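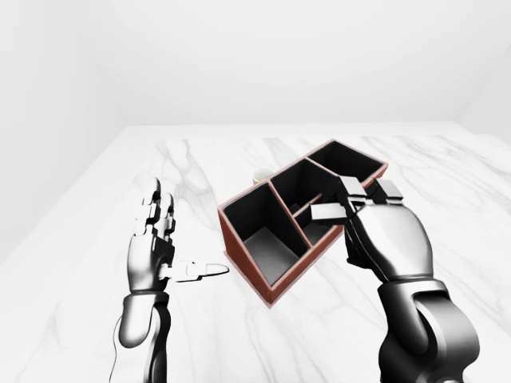 Francine MacPherson wrote to us in February that her group had stopped collecting on real arms for the first pass and now records everything two-handed in simulation, then fine-tunes. Her words: "The box tasks were the ones we kept getting wrong, so we wanted a lot of them."

Balby Bimanual Set, Tabletop Organizer Pack
Made by Garkell. Listing updated 18 Jul 2025.

The Organizer Pack is a set of recorded demonstrations for training manipulation policies on two-handed robots. Every episode uses a marble table, a divided organizer box and small loose items. Episodes are teleoperated in simulation by trained operators and checked before release.

What you get
3451 episodes in total
2097 of them with a written instruction for each step
Joint positions for both arms and all fingers
Object poses at every time step
Scene files, so you can re-render from your own viewpoint

Episodes that failed are kept in a separate folder and marked. Many customers train on them as well, so we no longer strip them out. 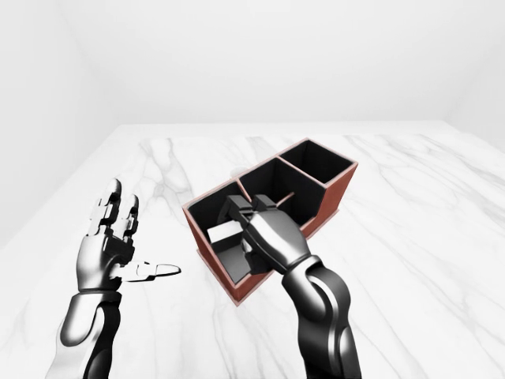 Organizer Pack: right hand in the near compartment, left hand held upright.

Formats and loading
Data ships in the Filix format, with a converter for the older MacLeod layout. The loader reads one episode at a time and does not need the full set in memory. Action rate is fixed across the pack. If you need a different rate, resample after loading, and do the object poses in the same step or they will drift from the hands.

License
Single-lab and company licenses are available. Both allow you to publish trained weights. Neither allows you to resell the episodes.

Sample
A free sample of 47 episodes can be requested by email. It has the same folder structure as the full pack, minus the scene files.

Contact
Sales: Mélanie Perron
Loader and format questions: Settimio De Luca

Related items
Balby Bimanual Set, Drawer Pack
Balby operator glove, left and right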